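**Wirkevus notebook – March 2022, Tuesday, evening**

Gate model ran end to end tonight for the first time! Three seasons of Mastville home games in, one cash curve out, no hand edits in the middle. I'm writing this up while it's all still in my head. The last entry was mostly me complaining about column names.

Where we were: the club's books come to us as monthly totals, and monthly totals are no good for what we want to ask. Soccer clubs at this level don't run out of money in a month, they run out of money on a Thursday when payroll goes out and the next home game is nine days off. So the idea behind Wirkevus has always been to go down to single match days and build the cash position back up from there, with wages, rent, travel and the loan payments dropped in on the dates they really fall.

The Pronard export (turnstile scans plus online sales) was the piece holding everything up. It gives a row for every scan, including the double scans when somebody's phone screen is too dim and they try again. I'd been throwing out repeats inside the same minute. Tonight I switched to throwing out repeats of the same ticket code for the whole match day, and the counts finally line up with the paper gate sheets. The Eshun game at home is the best check we have, because both ends kept a tally that day: Pronard raw says 2368, the sheets say less, and the cleaned count now lands right on the sheets. I ran it twice because I didn't believe it.

The quiet games are fine too. Lowest crowd in the set is 918, a midweek cup replay in the rain, and the cleaning hardly touches it. Makes sense – no line at the gate, no hurrying, no double scans.

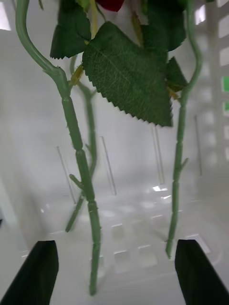
With the counts fixed I went on to spend per head, where I expected trouble and got something much more fun. I'd assumed food and drink would go up in step with the crowd. It doesn't. It climbs nicely up to a crowd of roughly 1287 and then goes almost flat, and it does this in all three seasons. My guess is the two serving hatches on the east side are full by then and people give up and go back to their seats. If that's right, the club is leaving money on the table at exactly the games where it has the most people in the building. A third hatch, or even a cart by the corner flag, might pay for itself inside a season. I want to see the till times before I say that out loud to anyone at Mastville, but what a nice thing to fall out of a model that was only meant to tell us about payroll.

Then the part we built it for. I took the owner's monthly payment out from September on and let it run. The first version had the club going under before Christmas, which looked wrong to me, and it was: I had season ticket money arriving evenly across the year when nearly all of it comes in over the summer. Moved it, ran again, and now the curve holds up through the winter and goes below zero in late February, in a stretch with two away games and a postponed home one. That is such a believable place for it to happen that I got a bit excited and called the others over.

Things I tried on the curve after that:

- Moving payroll back one week. Buys a little time in the fall, makes February worse.
- Treating the postponed game as played on its first date. The dip gets shallower but doesn't go away.
- Spreading the loan payments evenly. Helps more than I expected, and it's something a club could ask its lender for.
- A good cup run. Lovely if it happens, but I don't want it in the base case. I've put it behind a switch, default off.

Still wrong or missing:

- Player sales are one lump on one date. Real fees come in parts, sometimes with a piece held back for appearances. Need a small table for these instead of a single number.
- Kids' tickets in the older Pronard files are coded the same as free tickets. I've split them using last season's share, so don't trust ticket income from the first season too far.
- The schedule loader drops the 22nd game when there's a date change after the schedule is published. I have a one-line patch for it in my branch, ugly but it works.
- Taxes are paid quarterly in the model. Check this against the club's own calendar.
- No bad debts anywhere. One of the sponsors in the books pays late every single time, and right now we have them paying on the day.

If you pull my branch, delete your old cache folder first or you'll get last week's counts with this week's prices and spend an hour wondering why (I did). The run takes a few minutes on the desktop in the corner and a good deal longer on the laptop. The plots go in the shared folder under the run date. The one with the thick blue line is the no-owner case.

Next session I'd like to do the sponsor delays, then the player fee table, then run the same thing for Eshun if they send us their files. Their ground is bigger and their hatches are on all four sides, so if food and drink keeps climbing there past the point where it goes flat at Mastville, the queue idea looks a lot stronger. I really want to see that plot!

Left the long run going overnight with the cup switch on. Please don't close the terminal.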